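I have doubts about pastel dishes

24th March

I've gone back and forth on whether to write this one up, mostly because I can already hear the comments. But you did ask what I made of the pastel dish craze after I complained about it last time, so fine.

My position going in was that colored dishes are a way of selling you plates you already own. I have white plates. They came from a supermarket, they have been through the dishwasher more times than I care to think about, and food looks like food on them. Then Hundia started turning up everywhere with their mix-and-match line, and Grumeo did the same thing a month later with slightly rounder handles, and suddenly everyone I know has a shelf that looks like a bag of sugared almonds.

The claim that got me was "calming." Apparently a pale blue mug is calming. I have had my coffee out of a brown mug with a chip in it for years and I would say my levels of calm have been the same throughout, depending on the coffee.

Anyway, I gave it a go for the whole of March so far. Light blue for the mug, lavender for the plate. I will admit the plate is a decent shape. It's shallow but there's a raised rim, so toast crumbs stay put, and you can carry a sandwich across the room without tilting it into your lap. That has nothing to do with it being purple. A white one with the same rim would do the same job, and I suspect it would cost less.

The mug I'm less sure of. It has a matte look, and I've never trusted a matte mug around tea. Give it until summer and we'll see what the inside looks like. The handle is a plain C shape and fits my fingers, which is more than I can say for the Grumeo one I tried at the store, where I got two in and had to stop.
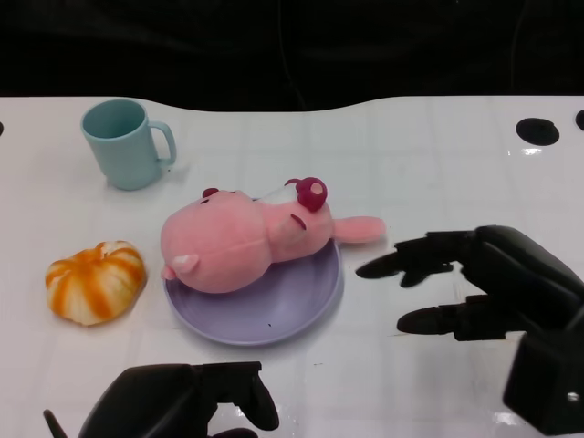
The other thing I'd been told is that pastels "go with everything," and I don't buy that either. They go with other pastels. Put lavender next to light pink and pale blue on a white table and yes, it's very sweet, it looks like a nursery. Put that same plate under a pork chop and gravy and tell me how sweet it looks. I did this and I didn't enjoy it. Scrambled eggs were okay. Beet salad was a mistake all around.

They also show everything. Any little dark speck on a pale plate and your eye goes straight to it, and then you're up scratching at it with a fingernail to see if it's a crumb or a mark. My old plates are white, so I expected to be used to that, but somehow it bothers me more on the lavender.

Then there are the reviews. Khalaf has a set with more than 3,000 of them, nearly all glowing, and I read far too many one night. A good half were written the day the box arrived. I'd like to hear from someone 277 washes in, please. That's the person I'd listen to.

Would I buy a full set? No. I looked at the Wukley one, with 5 colors, and I knew right away that I'd use two of them and the rest would sit at the back of the cabinet behind the gravy boat. I'm keeping the plate for toast. The mug is on probation, and the brown one is still on its hook.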